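# 동전 탑 쌓기 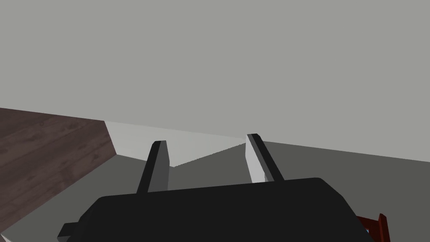 *위쪽 뒤편에서 내려다본 두 손가락 그리퍼. 컴퓨터 렌더링.*

**동전 탑 쌓기**는 접착제나 받침 없이 동전만으로 탑을 올려 높이, 개수, 모양을 겨루는 기록 종목이에요. 저는 동호인들 사이에서 쓰는 대로 그냥 '탑'이라고 부를게요. 영어권에서는 코인 스태킹이라고 하는데, 이 말이 동전을 손등이나 팔꿈치에 올려놓는 묘기까지 같이 가리키는 경우가 있어서 처음 검색하는 분들이 꽤 헷갈려 하시더라고요(저도 한참 엉뚱한 영상을 봤어요). 이 문서에서 다루는 건 평평한 바닥 위에 쌓는 쪽입니다.

## 이름과 범위

탑은 크게 '외기둥'과 '넓은 탑'으로 나눠요. 외기둥은 말 그대로 동전을 한 줄로 곧게 올리는 거고, 넓은 탑은 동전을 벽돌처럼 엇갈려 놓아서 원통이나 부채꼴, 나선 같은 모양을 만드는 거예요. 여기에 '거꾸로 탑'이라는 게 하나 더 있는데요, 맨 밑에 동전 한 닢을 깔고 위로 갈수록 벌어지게 쌓는 방식입니다. 제 눈에는 이게 제일 예뻐요! 보는 사람 심장에는 제일 나쁘고요.

동전 대신 와셔나 게임용 칩을 쓰는 모임도 있는데 기록은 따로 관리해요. 칩은 두께가 고르고 표면에 홈이 있는 제품이 많아서 같은 표에 올리면 비교가 안 되거든요. 어떤 동전을 쓰느냐도 늘 말이 나오는 문제예요. 테두리가 살짝 솟은 동전은 서로 잘 물리는 대신, 오래 써서 닳은 게 섞이면 그 자리에서 기둥이 휘어요.

## 역사

심심한 사람이 주머니에서 동전을 꺼내 쌓기 시작한 게 언제부터인지는 알 길이 없죠. 술집 내기로 했다는 이야기는 여러 나라에 있지만 대부분 전해 들은 이야기이고, 저는 믿을 만한 출처를 찾지 못했어요.

지금 같은 규칙이 자리 잡는 데에는 스티텔(Stitel)이라는 작은 모임의 역할이 컸습니다. 원래는 보드게임을 하던 사람들이었는데, 게임 차례를 기다리면서 쌓던 탑이 점점 진지해졌다고 해요. 로비사 린드크비스트가 그때 쓰던 점수 쪽지를 정리해서 첫 규칙서를 만들었고, 여기서 '손을 뗀 뒤 버티는 시간'이라는 개념이 처음 나옵니다. 그 전까지는 탑이 무너지기 직전에 사진만 찍으면 인정해 주는 분위기였대요. 사진 속의 탑은 전부 멀쩡해 보이니까 말다툼이 끊이지 않았다고 하고요.

이후 플란딕스(Flandix) 대회가 열리면서 종목이 조금 더 알려졌어요. 첫 대회는 6월이었는데, 대회장 창문을 열어 두었다가 바람 때문에 오전 경기를 통째로 다시 치렀습니다. 그래서 플란딕스 규칙서에는 지금도 창문에 관한 항목이 맨 앞에 있어요. 저는 이런 규칙서를 읽는 게 정말 좋아요. 항목 하나하나에 그날의 비명이 들어 있는 것 같잖아요.

## 규칙

플란딕스식 규칙이 가장 널리 쓰이니까 그걸 기준으로 적을게요. 모임마다 세부는 다릅니다.

- 동전은 한 종류만 쓰고, 시작 전에 심판이 닦는다.
- 손가락 외의 도구는 금지. 장갑도 안 된다.
- 마지막 동전을 놓고 손을 뗀 뒤 탑이 10초를 버텨야 기록이 된다.
- 쌓는 도중 동전이 떨어지면 그 동전은 다시 쓸 수 없다.
- 기회는 한 사람당 5회.

마지막 항목은 늘 논쟁거리예요. 넓은 탑은 한 번 쌓는 데 시간이 워낙 오래 걸려서, 기회를 다 쓰는 선수가 거의 없거든요. 반대로 외기둥 선수들은 기회가 모자란다고 하고요. 티에리 오아로가 두 부문의 횟수를 따로 정하자고 제안한 적이 있는데 아직 받아들여지지 않았습니다.

닦는 천도 은근히 중요해요. 보풀이 남는 천으로 닦으면 동전 사이에 실오라기가 끼는데, 눈에는 잘 안 보여도 위로 갈수록 기울기가 커져요. 저는 안경 닦는 천을 씁니다.

## 기법

### 외기둥

외기둥에서 제일 많이 쓰는 건 '두 손가락 내려놓기'예요. 엄지와 검지로 동전의 양옆을 잡고, 놓기 직전에 손가락 끝을 아래 동전의 옆면에 살짝 대서 줄을 맞추는 거죠. 말로 쓰면 간단한데 높이가 올라갈수록 손끝이 기둥을 밀게 돼요. 숙련된 선수들은 어느 높이부터는 아예 옆면을 건드리지 않고 눈으로만 맞춥니다.

'돌려 놓기'라는 것도 있어요. 동전을 놓으면서 조금 비틀어 테두리끼리 자리를 잡게 하는 방법인데, 넬리 사파타가 대회에서 쓰면서 유행이 됐어요. 효과가 있느냐를 두고는 의견이 갈립니다. 저는 해 보면 기분상 더 단단해진 것 같긴 한데요, 제 기록은 그대로예요.

### 넓은 탑

넓은 탑은 첫 층이 전부라고들 하지만 제 경험으로는 중간층에서 더 많이 무너져요. 첫 층은 다들 긴장해서 정성껏 깔고, 중간쯤 가면 손이 자동으로 움직이면서 간격이 벌어지거든요. 그래서 몇 층마다 한 번씩 의자에서 일어나 옆에서 보는 습관을 들이는 게 좋습니다. 탁자를 짚고 일어나면 안 돼요. 이건 제가 직접 배웠습니다(무너졌어요).

### 거꾸로 탑

밑동이 좁으니까 무게를 사방에 고르게 나눠야 해요. 마주 보는 자리에 번갈아 놓는 게 기본이고, 한쪽부터 돌아가며 놓으면 한 바퀴를 다 돌기 전에 기울어요. 층을 넓힐 때마다 안쪽 가장자리를 동전으로 한 번 눌러 주는데, 이걸 '못 박기'라고 부릅니다.

## 주요 기록

플란딕스 기준으로 널리 이야기되는 기록들이에요.

| 부문 | 보유자 | 기록 |
|---|---|---|
| 거꾸로 탑, 개수 | 에프라인 베탕쿠르 | 520개 |
| 외기둥, 빨리 쌓기 | 넬리 사파타 | 정해진 높이까지 33초 |

베탕쿠르의 기록은 영상이 남아 있는데 꼭 한번 보세요! 마지막 동전을 놓고 나서 본인은 눈을 감고 있고, 심판이 초를 세는 목소리가 점점 작아져요. 혹시 목소리에 무너질까 봐 그런 거겠죠? 탑은 버텼고, 기록이 인정된 다음에 박수 소리와 함께 와르르 쏟아집니다.

사파타의 기록에는 이견도 조금 있어요. 쌓기 시작한 신호를 누구 시계로 재느냐 하는 문제였는데, 재심에서 그대로 인정됐습니다. 플로렌시우 바프티스타가 같은 부문에서 여러 번 도전했고, 마지막 한 닢에서 무너진 적도 있어서 동호인들 사이에서는 기록 보유자만큼이나 이름이 알려져 있어요.

## 장비

사실 동전과 탁자만 있으면 되는 종목이라 장비랄 게 많지 않아요. 그래도 대회에 나가는 사람들은 바르마(Varma) 판을 많이 씁니다. 밑에 나사 다리가 달려서 수평을 맞출 수 있는 두꺼운 돌판이에요. 무거워서 들고 다니기는 고역인데, 한번 써 보면 집 식탁으로는 못 돌아가요. 플로라(Flora)라는 천 매트도 있습니다. 무너질 때 소리를 줄여 주는 용도라 연습할 때만 쓰고, 아파트에 사는 분들께는 이쪽이 더 급할지도 모르겠네요.

수평계는 작은 원형이면 충분해요. 스마트폰 앱도 쓸 만하지만 진동 알림을 꺼 두지 않으면 큰일 납니다.

## 논란

가장 오래된 논란은 동전의 상태예요. 새 동전만 모아서 쓰면 훨씬 유리한데, 그걸 구할 수 있는 사람과 없는 사람이 갈리니까요. 스티텔에서는 모두가 한 통에 든 동전을 섞어 쓰고, 플란딕스에서는 각자 가져온 걸 심판이 검사합니다. 저는 스티텔 쪽이 마음에 들어요. 나쁜 동전을 골라내는 것도 실력이라고 생각하거든요.

집에서 찍은 영상을 기록으로 받아 줄지도 아직 정리가 안 됐어요. 린드크비스트는 동전을 놓는 과정이 끊김 없이 담겨 있으면 인정하자는 쪽이고, 오아로는 현장 심판이 있어야 한다는 쪽입니다. 지금은 '참고 기록'이라는 이름으로 따로 모아 두고 있어요.

## 같이 보기

- 카드 집 쌓기
- 도미노 넘어뜨리기
- 돌탑
- 컵 쌓기

*마지막 수정: 26. 3. 27. 기록표의 표기를 통일하고 '거꾸로 탑' 항목을 나누었습니다.*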